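Home | Topics A–Z | Tools | Contact

Needle-nose pliers

Needle-nose pliers are hand pliers with long, tapering jaws, used for gripping, bending and positioning small things your fingers can't get at. I've had a pair in my kitchen drawer for most of my adult life, and I'd hand back the corkscrew before I gave them up.

You'll hear them called long-nose or pointy-nose pliers, and jewellers have their own names for the finer sorts. The jaws usually carry fine serrations near the tip, and many pairs have a cutting edge back by the pivot for snipping soft wire. Please don't try it on fencing wire – I did, and the notch is still there.

Length is measured from the tip to the end of the handles. Mine are Brisutitz, a small maker I'm fond of, and the ones in the shed are Fornent, which are heavier and a bit stiff in winter (a drop of light oil on the pivot sorts that out). Handles may be bare, dipped or sleeved. A dipped or rubbery coating is there for comfort, and you shouldn't trust it around live electricity unless the tool is specifically rated and marked for the job. 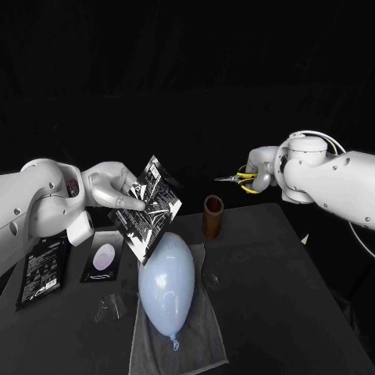
Pliers with a narrow pointed nose and yellow rubber-coated handles, at right, with a foil packet and a pale lavender balloon.

The uses are endless, really. Electricians form loops in wire with them, anglers get hooks out, and beaders open jump rings with a pair in each hand! I once spent a whole Friday straightening 40 bent picture hooks for a neighbour's hallway and enjoyed every minute.

What they're not good at is brute force. Twist hard on a seized nut and the tips will splay or snap, so reach for a spanner. Bent-nose versions, with the jaws angled to one side, suit work behind panels. I own 3 of those and can only ever find one.

See also: Combination pliers; Circlip pliers; Tweezers

Contact the editor | © Rastanik Home Reference | Back to top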